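The Bowl Has Won

I had dinner on Monday at a restaurant in Pirnville where everything came in a bowl. The salad came in a bowl, which I allow. So did the pasta, and I let that go too. Then the steak arrived in a bowl, already sliced, leaning on some barley like a man waiting for a bus, and I asked the waiter if I could have a plate. He went away to see. He was gone for eight minutes.

I grew up with plates. A plate has a geography. Potatoes live in the north, meat in the south, and peas wander the borders until someone pins them down with a knife. You can look at a plate and know what you've been given and how much of it you don't want. A bowl keeps its secrets. The thing you were hoping for is at the bottom, under the thing the kitchen had too much of.

Restaurants love this, and I can't blame them. My friend Tuulikki Partanen ran a lunch place on Ustow Street for years, and she told me that the week she switched from plates to bowls she cut the rice portion by nearly a third and got compliments on how filling it was. She also raised the price. A plate of chicken and rice is lunch. Put the same chicken in a bowl and it needs a name, and once it has a name it can cost what a haircut used to.

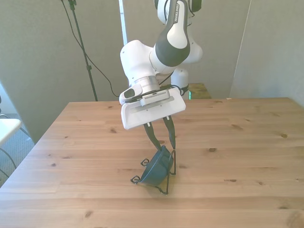

The home cook has gone along quietly. I counted the dishes in my own cupboard before writing this, as a matter of professional duty, and found 44 bowls. There are two of us. Some are for soup, some are for cereal, and a good number are too small for anything except the olive pits of a guest we haven't invited yet. The plates are on the high shelf with the fondue set.

My wife says the bowl is a comfort. You can hold it in your lap, you can eat from it on the couch, and it only asks for one utensil. All true. I notice these are also the arguments for feeding a toddler, and that I am 60.

What I miss most is cutting. Bowl food has been cut for you by a stranger who has decided how big your mouth is. Try using a knife in a bowl sometime. The elbow goes up, the fork slides, and a cherry tomato leaves for the next table.

The waiter did come back, by the way. He had found a plate. He set it in front of me with great care and put the bowl on top of it.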